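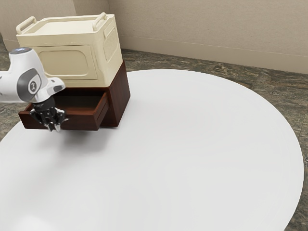 The drawer task in Grakix, running on my own machine.

I've had a trial of Grakix open on my desk for 7 days now, and I promised I'd write it up for this issue, so here goes. It's a simulator for people who want to practise robot arm jobs without owning a robot arm (guilty!). You pick a room, pick an arm, drop in some furniture and start writing code.

The trial comes with a pack of household tasks made by a small outfit called Hirilico, and the one I keep going back to is the drawer. You get a little brown wooden cabinet on a big round table, with a cream box sat on top of it, and your job is to open the drawer and shut it again. Sounds like nothing. It took me most of an evening! My first go came in far too steep and the fingers closed on thin air, and after that I spent ages fiddling with the approach angle before I thought to look at the settings, where there's a slider for how stiff the drawer is.

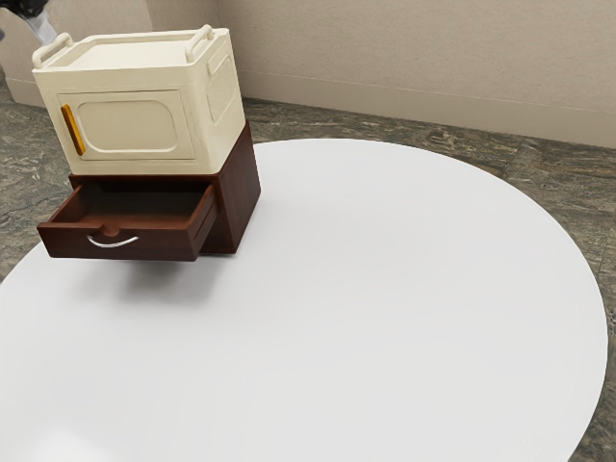
What I like most is that you can stop everything halfway, swing round to another viewpoint and carry on from there. I ended up saving lots of half-finished runs with the drawer part open and starting again from those, and it saved me so much waiting about. Oriana Gallardo, who many of you will know from our June meet-up, runs the same pack at her college and tells me she leaves it going overnight, 500 tries at a time. My laptop fan would never forgive me.

Grumbles? A few. The help pages are thin, and the bit on gripper force is plain wrong (it gives the old menu names). Loading the room takes 40 seconds every single time, even if you've only just closed it. And I'd love more clutter to put on the table, please.

The trial lasts 30 days and the household pack is included. If you've used Ketia before you'll find your way round quickly, as the menus are laid out in much the same way. I'm going to try the cupboard task next, and if anyone has got that one working with the short fingers, do drop me a line before I lose another evening to it.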